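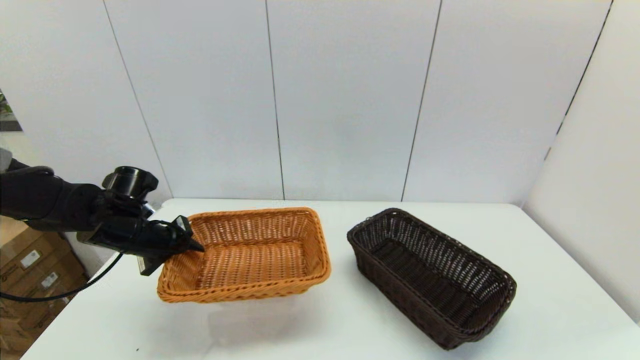 Most gripper comparisons are won before anybody closes a finger, by whoever picks the object. Vendors like cubes. A cube has flat parallel faces, it doesn't bend, and any two fingers with a motor behind them will hold one. So the procedure we use at Jullent starts with woven baskets. The pair on our white table are wicker, one orange-tan and one dark brown, and both have a thick braided rim and an open weave in the sides. The gripper with the pointed fingers comes in over the rim of the orange one, and that approach is what you want to repeat with every gripper on your list.

What you need

One arm, at least two grippers that fit it, two baskets of different color and proportions, and a plain tabletop. You also need a log. A text file will do. If you only have one gripper you can still run the steps, but please don't publish the result as a comparison.

Step 1. Fix the arm settings

Set speed and acceleration once and leave them alone. I have read too many tests where the favorite got a slow, careful approach and the rival got the factory default. Hammad Rajput keeps our settings in a file that is read-only during a run, and I recommend doing the same.

Step 2. Route the cable

Move the wrist through the whole approach by hand before you power anything. A cable that hangs free at the start can go tight when the wrist turns, and then you are measuring the cable. Leave a loop.

Step 3. Teach one approach

Come down over the near rim with one finger inside the basket and one outside. Stop when the tips are below the braid. Save the pose, then correct it for the finger length of each gripper – don't re-teach by eye. Re-teaching is where wishful thinking gets in.

Step 4. Close, lift, wait

Close at the lowest force setting, lift, and hold for 9 seconds. Log one of three results: held, slipped, missed. We used to have a fourth, "mostly held," and Nuria Aranda had it removed after she found it only ever turned up next to the gripper we had paid for.

Step 5. Turn the basket and repeat

Rotate it so the long side no longer faces the arm, and run the same pose logic again. Then swap baskets. A dark one can be harder for a depth camera, or so I'm told by everyone who sells depth cameras. Test it with yours.

How many runs

We do 500 per gripper. Our first round stopped much earlier, on a Friday, with the Riedl ahead of the Dikon, and the order reversed once we finished. I would not trust either order on a different rim.

What the numbers won't tell you

Lifting an empty basket by its rim says very little about a full one. It also says nothing about wear. Pointed tips may catch in the weave, so check the fingers and the braid between sets and write down any broken strands, including the ones you think were there already.

The log template has one line per attempt. Add a column for firmware version before you start.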